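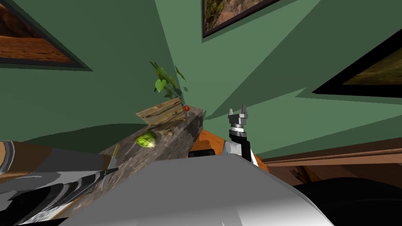 Collecting Examples in Simulation: Notes on the Kitchen Tasks

15 Oct 2018

Since April, our group at Plinley has been gathering demonstrations for a learning system intended to carry out simple kitchen work with two arms. I have been asked several times how the collection is organized, and I set the main points down on this blog for colleagues who are considering something similar.

All of the present material is recorded in simulation. An operator guides both arms of the simulated robot through a task from beginning to end, and the software, which we call Fakine, stores the joint positions, the gripper commands and the rendered views at each step. The current room has green walls with framed pictures, a granite-textured counter, and a small set of goods on it, among them a head of lettuce, a knife and a plant in a wooden planter box. The lettuce is the object we ask operators to move most often. The plant is never a target. It remains on the counter as an obstacle, and a demonstration in which an arm strikes it is marked for review.

Each task is recorded 50 times. Between recordings the goods are moved to new positions and the lighting is changed, so that shadows fall differently on the walls and the counter. Yutong Lu wrote the placement routine, and it rejects any arrangement that neither arm can reach. In its first version it accepted too many of these, and 24 recordings had to be withdrawn.

The views follow the robot's own position, and parts of its body are often in them. Benoît Marty proposed masking the torso and arms before training. We tried this on two tasks and returned to the unmasked views. The masks were slow to produce, and operators reviewing the recordings found them harder to judge when the arms had been removed.

Operators work in sessions of three tasks, followed by a break. Sibusiso Moodley reviews every session and assigns each demonstration one of three grades: accepted, accepted with remarks, or rejected. Hesitation alone is no ground for rejection. A pause before closing the gripper is common even among our most experienced operators, and we prefer to keep it in the data.

The written instructions given to operators are being revised by Yufang Xiao, chiefly the section on handing an object from one arm to the other. Requests for the current version may be sent to me through the contact page.

Jerome Gatchalian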